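## 4. Attendance and Daily Tasks Among Adults with Arthrogryposis

### 4.1 Participants and setting

The results in this section come from the second round of interviews, which closed in June. We recruited through two clinics in the Chaimongkol district and through a mailing list kept by Brandura, a support group for people born with joint contractures. Of 900 people contacted, 151 returned the first form and 74 finished both the form and the interview. The low return rate was expected. Many people on the list had moved, and the form was long.

All 74 had limited use of the arms or hands from birth. Most also had contractures in the knees or feet. We did not sort people by the severity recorded at birth, as the records were uneven and older participants often had none. We used their own account of what they could do without help on an ordinary day.

### 4.2 Early predictions and adult life

Each interview began with what the person had been told about their early years. A common answer was that a doctor had warned the parents to expect a short life, or a life spent in bed. Several participants had heard the story so often that they told it in their mother's words. We recorded these accounts as family history and made no attempt to check them against hospital notes.

Schooling came up next. Participants who entered an ordinary school before age 7 described it mainly in terms of stairs, bathrooms and desks. Those who entered later talked more about being stared at. Both groups said that a teacher's attitude in the first year mattered more than any change to the building. One woman wrote with a pen held in her mouth through all of high school and was marked down for neatness until her final year.

Work history was mixed. Paid work was most often in bookkeeping, translation, phone support or teaching. A smaller group gave talks at schools and churches, some for a fee. Speakers were divided about this. They liked the travel and the audiences, but several disliked being introduced as an inspiration before they had said anything.

### 4.3 Help at home

Nearly every participant relied on a relative for at least one task in the morning. Dressing was named most often, then washing hair, then shoes. Many had worked out their own methods – hooks on door frames, a loop sewn into a waistband, a phone fixed at chin height – and were proud of them. Bought aids were used less than we had assumed. The usual complaints were weight, cost and the time needed to put them on. 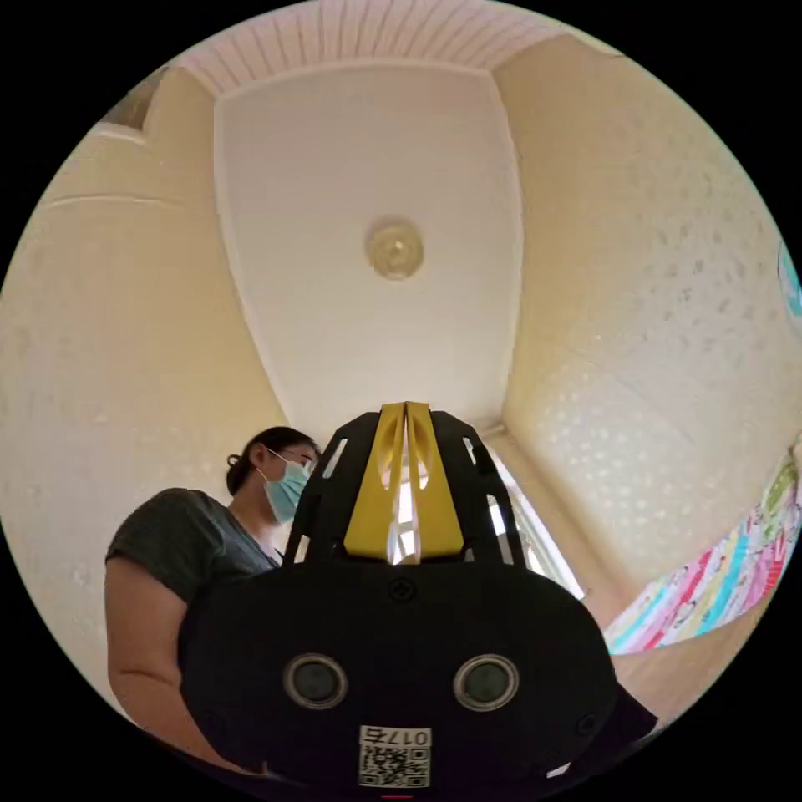 **Figure 7.** Hand-held gripper.

Reaching was the second most common problem after dressing, and it was the one participants most wanted solved without another person in the room. Cups, medicine bottles and dropped keys came up again and again. Opinions on hand-held tools depended a great deal on the end that meets the object. In a gripper like the one in Figure 7, two yellow fingers with curved faces come together at tapered tips, and participants tended to ask first about that part, wanting to know how thin a thing it could pick up. The second question was about weight. People with little strength at the wrist said they would rest a heavy body on the lap or a table edge, so the length of the tool mattered less to them than its balance.

### 4.4 Limits

The sample leans toward people who were already in touch with a clinic or a support group. Those living alone in rural areas are missing almost entirely. The interviews at Plutar were carried out by Benito Cuesta and those at Zuvulex by a second interviewer, and the two differed in how long they let people talk about school. We return to this in Section 5, where the transcripts are compared by site.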